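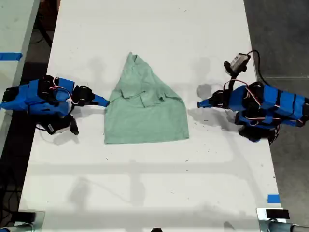
Trodley Clothes Swap: minutes of the October planning meeting
Held in the back room at Horgan, Wednesday, 7pm

1. Minutes of the last meeting
Agreed as correct, with one change. The rail we were lent has five feet and not four, and we have now found the fifth.

2. How the last swap went
Brilliantly! We gave out 58 tokens on the door, our best yet, and people were still happily holding things up against each other when we started putting the rails away. The children's table was nearly bare by the end. Coats did well too. Jeans did not, and we have two full bags left over which will come back out next time.

The one grumble, and it came up again and again, was the T-shirt table. It starts the afternoon tidy and within half an hour it is a heap. People give up digging and the nice ones at the bottom go home with us.

3. T-shirt folding
This took up most of the evening and was great fun. We cleared a table, tipped out a bag of tees and tried several folds.

The shop fold (sides to the back, sleeves in, bottom up to the neck) looks lovely and stacks well, but you can't see the size without opening it out, and then it never goes back.

The roll is quick and gets a lot into a crate. Small sizes stayed rolled. Anything thin and stretchy came undone as soon as it was picked up.

The file fold, where the shirt ends up as a little parcel standing on its edge, was the clear favourite. You flick through them like records. It needs a smooth surface and a bit of patience with the sleeves, which want tucking in flat before you do anything else. If the sleeves are lumpy the whole thing leans. Several of us got a sort of tent shape on the first go and had to start again, but everybody had the knack by the third shirt.

Agreed: file fold for adult tees, roll for children's. A folding table will be set up beside the tee crates so that anyone who opens a shirt out can fold it again, or drop it there for one of us to do.

Agreed: size to be written on a strip of masking tape along the top fold. Tape comes off before the shirt goes home.

There was a suggestion that we sort by colour as well as size. Much enthusiasm for this (a whole crate of greens and blues would look gorgeous) but it was felt we should get the sizes right first. To come back to in the spring.

4. Tables and crates
Wullutden have offered us 18 crates on long loan. They are the shallow sort, just right for the file fold. A very big thank you to them. They need collecting before the end of the month and will fit in two cars.

The tables want a proper wipe before clothes go on them. Pale things pick up every mark. Cloths and spray to be added to the setting-up list.

5. Leaflets
500 printed last time and all gone. Same again, with the token rules made shorter and the start time made bigger. Bramenano are happy to have a pile by their till.

6. Leftovers
Anything that has been to two swaps without finding a home goes to textile recycling. Worn-out cotton tees to be kept back for the rag rug afternoon, for which we already have a waiting list.

7. Any other business
Could we have a second mirror? Yes please, if one turns up. It must stand up by itself.
Hangers: we have plenty, please stop bringing them.
The kettle has been descaled and the tea is much improved.

Next meeting same place, same time. Bring a T-shirt to practise on.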